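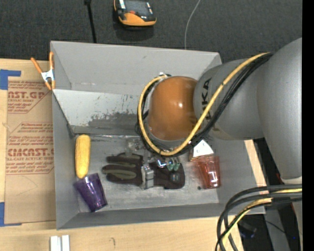
Clearing and Cleaning a Metal Sorting Bin

A sloped-wall bin on a workbench collects whatever is closest to hand. Gloves, cups, packaging film and the odd piece of food end up on the same floor, and the metal gets scraped each time something is dragged out. The procedure below is the one used in the Skarkach workshop. It applies to bare and coated bins up to 60 cm on the long side.

Empty in a fixed order

1. Food first. An ear of corn, a fruit peel or a sandwich crust leaves sugar and moisture on the metal. Food goes directly to compost and is not set down on the bench.
2. Film and thin clear plastic. Crumpled clear plastic is hard to see against a gray floor with reflections on it. Run a flat hand along the base of each wall before calling the bin empty.
3. Cups and other hollow plastic. Lift by the rim. A cup lying on its side against a sloped wall may still hold liquid, so tip it level before lifting.
4. Gloves and textiles. Pick up by the cuff and shake over the bin, not over the floor. Check the fingers for swarf or screws.
5. Loose hardware. Use a magnet wrapped in a plastic bag for steel. Turn the bag inside out to release the pieces.

Wipe down

Dry brush before any liquid is applied. Grit under a wet cloth makes new scratches, and the lower edge of a sloped panel is where grit settles.

Mix 2 teaspoons of dish soap into a quart of warm water. Wipe from the top of each wall toward the floor, then from the far corner toward yourself. Rinse with a second cloth and plain water. Dry at once.

Scuffs and scrape marks

Whitish marks on a gray floor are often transferred plastic or aluminum. Test a small patch with a white nylon pad and light pressure. If the mark lifts, continue along the grain - never in circles. If it does not lift after 6 strokes, it is a scratch in the surface and further rubbing will only widen the dull area.

Dark scuffs on shiny metal respond to a paste of baking soda and water. Leave it on for five minutes, wipe, rinse. Do not use steel wool. Chlorine bleach will pit most bare metals, stainless included.

Work gloves

Knit gloves with a coated palm: cold wash, mild detergent, hang by the fingertips. Leather: brush only, then condition in March and again before winter. Store in pairs, cuffs together. A single glove left in a bin should go on a hook at eye level, where its partner can be matched to it.

Bench surface

A light wooden top under a metal bin needs a rubber mat or felt pads at the corners. Lift the bin to move it. Wax the wood where the bin normally stands, and check there for gray rub marks whenever the mat is taken up.

Akash Mathur
Updated October 12, 2024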